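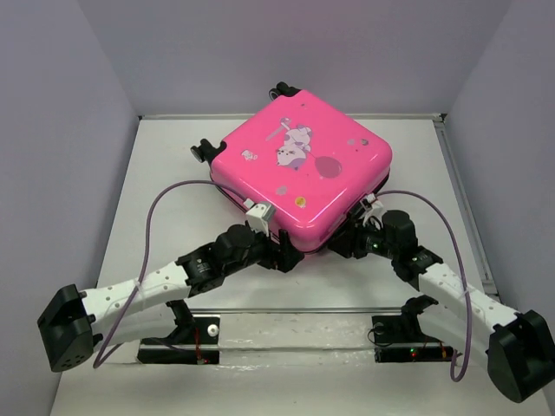 Figure 2. Two-arm station with a pink hard-shell suitcase on the table.

Section 2: Before You Buy

2.1 Who this section is for

Hi, Greer Cruickshank again. If you skipped the welcome page, I wrote most of this guide, and Magnus MacKinnon wrote the parts with torque tables in them. This section is for whoever has to fill in the purchase request. You can do all of it with a tape measure and a spreadsheet, and you don't need to have touched an arm before.

I put the suitcase in Figure 2 because big, slippery, rounded things are where budgets go wrong. Folks price a station for the little parts they tried in the demo, then somebody wants to handle luggage and the table is suddenly too small!

2.2 Work out what you need

1. Write down the biggest object you'll ever put on the table. Measure it corner to corner as well as along the sides, and include wheels and handles. Look at how the case sits in Figure 2, turned so a corner faces the front. You'll want room for that.

2. Write down the heaviest object too (it may be a different one). Check it against the payload line on your arm quote, with the weight of the gripper and sensor already taken off. Some sellers quote the bare arm, so ask.

3. Decide on one arm or two. Two arms can come at a corner from both sides, and for a shell with nothing to grab I'd go straight to two. If everything you handle fits in one hand, start with one and leave the second mount position free.

4. Pick your table surface. I like plain white, as it makes dark grippers easy to see against it. Shiny objects will still give you reflections, so set aside a little for lighting.

5. Measure the room. Leave space for the table, the side walls, and a person standing at the front with the guard open.

Note: Do step 1 with the real object in front of you. Catalog sizes for suitcases often leave out the wheels.

2.3 Fill in the budget sheet

The sheet is on the Sendeck download page, same place you got this guide. Ours for the Wallance site had these extra lines on top of the arms, and I'd copy them across before you do anything else:

Table, rails and walls: $2,000
Spare gripper fingers, one set per arm: $331
Cables, ties and strain relief: $234
Magnus's time for set-up and first calibration: 16 hours

Those are our numbers, so swap in your own. The cable line always gets questioned, and I always keep it. Each sensor cable needs enough slack to follow the arm through its whole reach, plus a tie point on the link so the loop stays put. Buy them a size longer than you think. I bought short ones in May and ended up ordering twice, which was a fun email to write.

Caution: Don't run a sensor cable tight between the gripper and the link. Move the arm by hand through its full range with the power off, and watch the cable the whole way.

2.4 Order of purchase

1. Order the table and rails first. They had the longest wait on our list.

2. Order the arms and base mounts together, from the same seller, and get the bolt pattern in writing.

3. Choose the grippers after you've settled on the objects. The Wullo fingers suit flat edges. The Tosh ones are my pick for curved shells, though they cost more and you'll want the spares.

4. Leave sensors until the grippers are chosen, as the bracket has to match.

5. Buy a couple of cheap test objects (a secondhand suitcase is perfect) and put them on the same request. It's so much easier than asking for a suitcase later on!

Note: If your budget is split over two years, put the table, both base mounts and one arm in the first. The second arm can wait, but drilling a table that's already in use is miserable.

Once the request is signed, go on to Section 3, Unpacking and Mounting.

Prices last checked 28 July 2025.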